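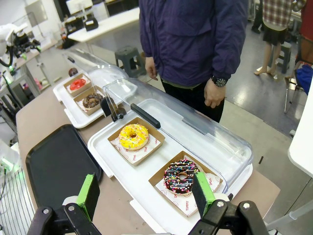

The Flunumdale Giving Table is a small, tidy record of everything raised at the Irevden hospice fun run, and we're so pleased to finally share it! Each row is one gift: a pledge, a raffle ticket, a lap sponsor, or something bought from the snack stand. Snack rows go down to the single item, so a chocolate donut with multicolored sprinkles in a paper boat is one row, and the yellow one with white sprinkles next to it is another. It sounds fussy, but it makes the snack numbers really fun to dig into.

Files

gifts.csv: one row per gift, 13 columns
laps.csv: laps finished by each team, with team codes only
notes.txt: corrections and odd cases, please read this one

Amounts are in whole dollars. Anything over 500 was checked against the bank slip before it went in. Team Juhl registered twice (two captains, same enthusiasm) and both sets of rows are kept under JUHL-A and JUHL-B. Add them together if you want the team total.
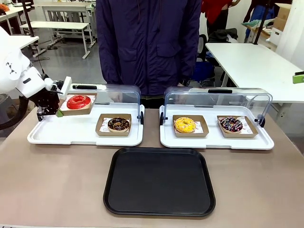

Item names in the snack rows use a short fixed list, and you'll want it handy when you group things. The "coating" field takes a color or a flavor, and "topping" is blank when there is none. A glossy red glazed donut on a kraft tray gets coating = red and an empty topping field, while a chocolate one with sprinkles fills both. Please don't read blank as missing! Missing values are marked NA all the way through.

Known gaps

Cash dropped in the buckets along the Kulletau stretch of the course was counted as one lump, so there are no separate rows for it. Around 50 pledge cards had no lap limit written on them; we used the laps the team finished. Raffle tickets 1 to 325 are complete. The late book from July is still being typed up and we'd love a hand with it. 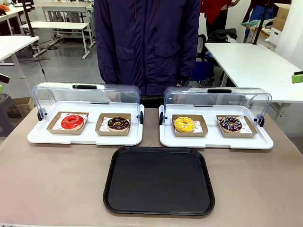 Using the data

Free for any use, including classroom projects and planning your own run. Names and addresses were removed before release. If you make a chart, send it over, we love seeing them!

Last updated 12/11/24 | Contact the Flunumdale data desk | Back to top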